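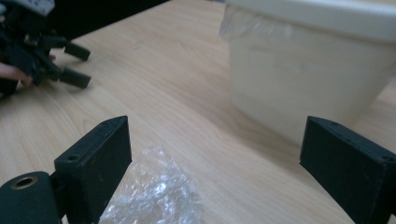 Clear Film on the Worktable: What We Throw Away and Whether It Can Be Sorted

Gilmar Meireles
Second-year project, Materials and Waste, Wiltenstead

Print this page | E-mail this page
4 shares | 2 comments

1. Background

The project began with the table in the shared workroom. People unpack things there, eat there and leave bits of wrapping behind, and most of what they leave is clear plastic film. On a pale wooden top it is easy to miss. A crumpled piece lets the grain show through it, and people put their bags and papers down on top.

I wanted to find out how much film was left on the table in June, what sort of film it was, and whether a person with no training could sort it into groups that a recycler would accept. The first part was a matter of counting. The second part took up most of my time.

The building has two bins in the workroom, one for paper and one for everything else. Film goes in the second one, apart from the film that ends up in the first one by mistake. There is a collection point for soft plastic at the supermarket and I used its sign as my guide to what is accepted.

2. Method

I cleared the table twice a day for 30 days, at 8 in the morning and at 5 in the afternoon. Everything that was clear and flexible went into a paper sack marked with the day number. I did not take film out of the bins, so the totals are for the table only.

A piece was counted as one piece if it was in one part when I picked it up. This matters for biscuit wrappers, where the tear strip comes away and is counted separately. I thought about ignoring anything smaller than a stamp but decided to keep it all in.

Each piece was flattened by hand and put through three checks:

- Noise. I crushed the piece next to my ear and wrote down "crackles" or "quiet".
- Stretch. I pulled it between finger and thumb and noted whether it stretched, tore or did neither.
- Memory. I squeezed it into a ball for a few seconds, put it on the tabletop and watched whether it opened out again.

Pieces with food on them were wiped with a damp cloth first. Pieces with tape on them were kept in a separate pile. The batches were weighed on the Magnusson kitchen scale from the workroom cupboard, which only reads in whole grams. For this reason I weighed the film in lots of 100 pieces and did not try to weigh single ones.

3. Results

The total over the whole period was 2389 pieces. The highest count for one day was 223, on the day the new stationery arrived and every box of pens had its own wrapper. Weekends were very low and on one of them there was nothing at all in the morning.

The quiet, stretchy film was mostly from multipacks and from the bags that clothes are posted in. It was the easiest group to recognise. It tears slowly and goes white where it has been pulled.

The crackling film was the larger group. It came from biscuits, cards, pens and flowers. It does not stretch much and it rips straight across once there is a nick in the edge. Nearly all of it opened out again after being squeezed, sometimes quickly enough to roll off the pile.

Cling film made a third group of its own. I had expected it to count as stretchy film, but it sticks to itself so badly that the memory test did not work. The Norkel roll in the kitchen says on the box that it should not go in with soft plastic, so I kept all of the cling film out of that group.

A small number of pieces could not be placed. Some crackled and also stretched, and I put these down as "unsure". I did the checks on them a second time at the end of the project and moved a few, but most stayed where they were.

4. Testing the method on other people

Five students from my year were given a tray of mixed film and a sheet with the three checks on it. They had ten minutes each. All of them managed the noise check without asking anything. The stretch check gave different answers depending on how hard the person pulled — one student tore everything, including the film from the multipacks.

The memory check was the most popular. Two of the students dropped the other checks after a while and used only that one, and their sorting matched mine nearly as well as the rest.

5. Problems

Tape was the main one. The Irico parcel tape used in the post room does not come off thin film without taking a strip of it away, and then there is a piece with glue along one side that sticks to your sleeve. I stopped trying to remove it after the first few days and cut round it with scissors.

Light was another problem. Under the ceiling lamps the tabletop has a slight shine to it and so does film, and late in the afternoon I found pieces by running my hand over the wood. I probably missed some in the early sacks. From day six I wiped my palm across the whole surface each time, starting at the window end.

Static made the small pieces cling to the side of the sack. Paper sacks were still better than the plastic tub I had planned to use.

6. What I would change

I would record where each piece came from while it was still possible to ask. By the time the sacks were opened I was guessing from scraps of label. I would also include the bins for at least a few days — the table count says more about tidiness than about how much film comes into the room.

A third bin for soft plastic has been requested from the building office. The sheet with the checks is pinned up over the table, with the stretch instruction changed to "pull gently".

Print | E-mail | 2 comments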